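Bridbridge Community Hall - pre-hire walk round
Date: 2021-08-08
Hall set for 80 seated. Re-do before the next booking.

FRONT DOORS AND EXITS
Main doors open fully - OK
Side exit - OK, push bar stiff. Oil it.
Rear exit - FAIL. Stack of chairs in the way again. Moved them. Needs a floor marking, a sign wont do it.
Exit lights - all lit except kitchen corridor. Bulb on order from Drornix.

FIRE
Extinguishers - tags in date, pins in. The one by the stage is off its bracket, standing on the floor. Rehang.
Alarm test - OK, heard it from the parking lot.
Fire blanket in kitchen - OK

FLOORS
Main hall - OK, dry. Loose board near stage screwed down.
Entrance mat - curls at one corner. Trip hazard. Tape for now, replace by February at the latest.

TABLES AND WALLS
Wood top - check for splinters, lifting edges, wobble.
Wall panels - check seams, nothing sharp.
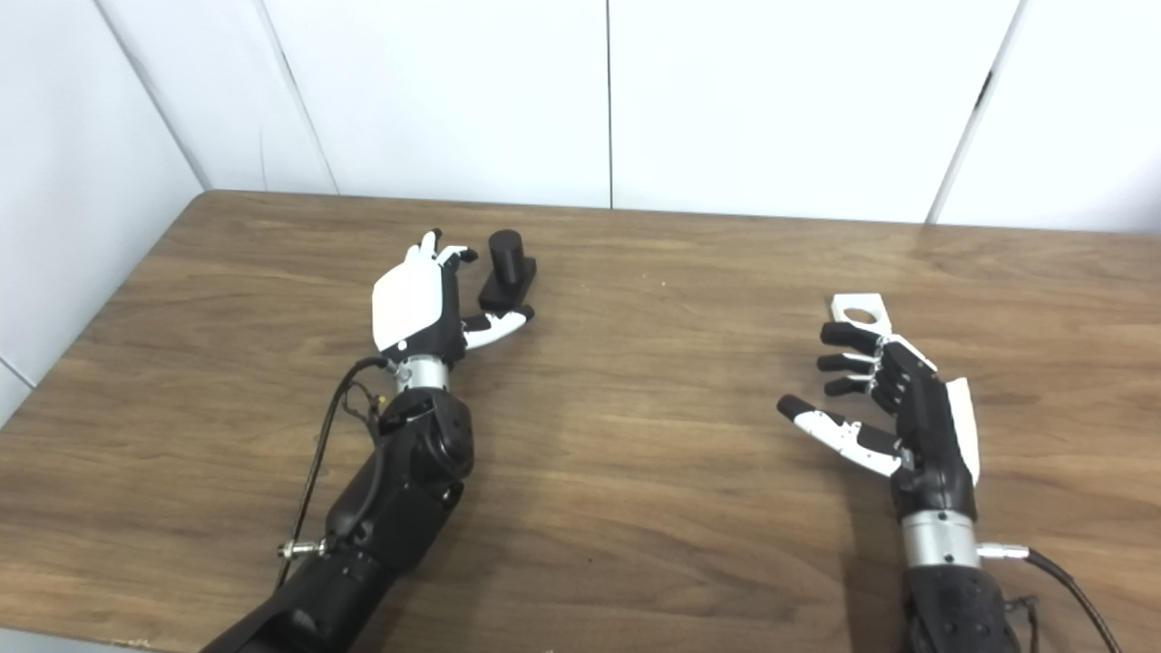
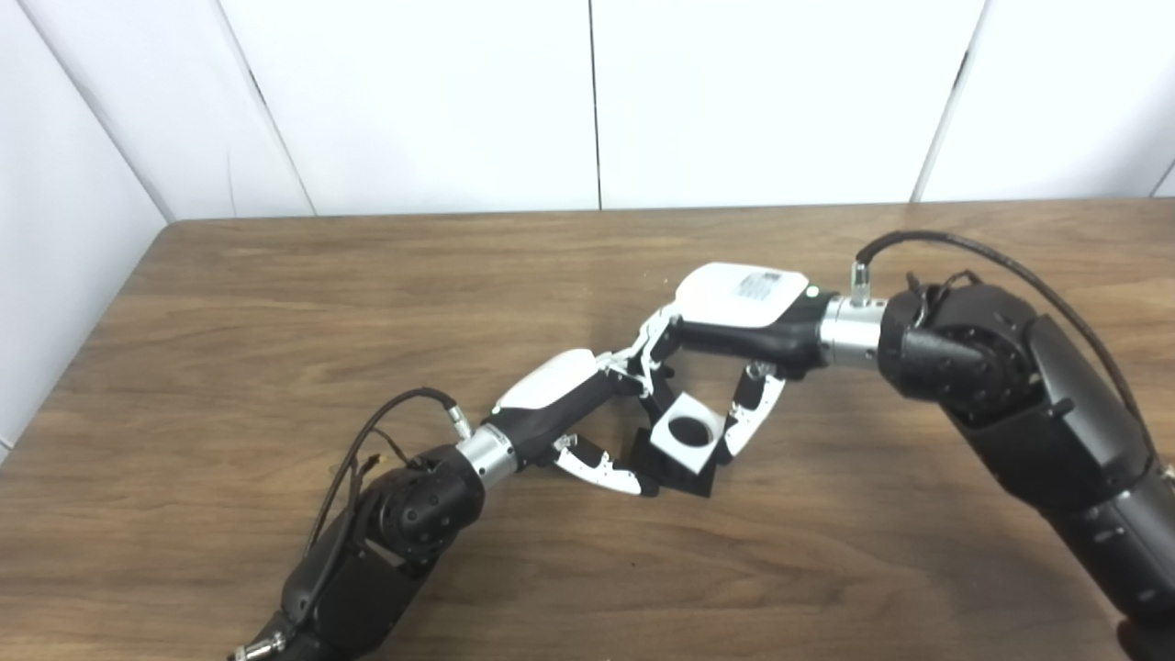
Wood grain top, white panels behind.

Folding tables - 15 checked, one with a bent leg lock. Tagged, put in the storeroom. Do not use.
Stacking chairs - max eight high. Found higher. Restacked.

KITCHEN
Hot water - too hot at the hand sink. Turn down and recheck.
Fridge - OK
Urn - Bikilex one, cord frayed at the plug. FAIL. Taken out of use.
First aid box - no burn gel, bandaids low. Reorder both.

RESTROOMS
Grab rail - solid
Pull cord - tied up out of reach AGAIN. Untied. It has to hang to the floor.
Lock on stall two sticks.

OUTSIDE
Ramp - moss on the lower half, slippery. Pressure wash before Saturday.
Handrail - OK
Parking lot light - timer is off by an hour, reset it.

STILL OPEN
Corridor bulb, mat, urn, stall lock, ramp. Chair stack at rear exit to be checked evrey booking, no exceptions.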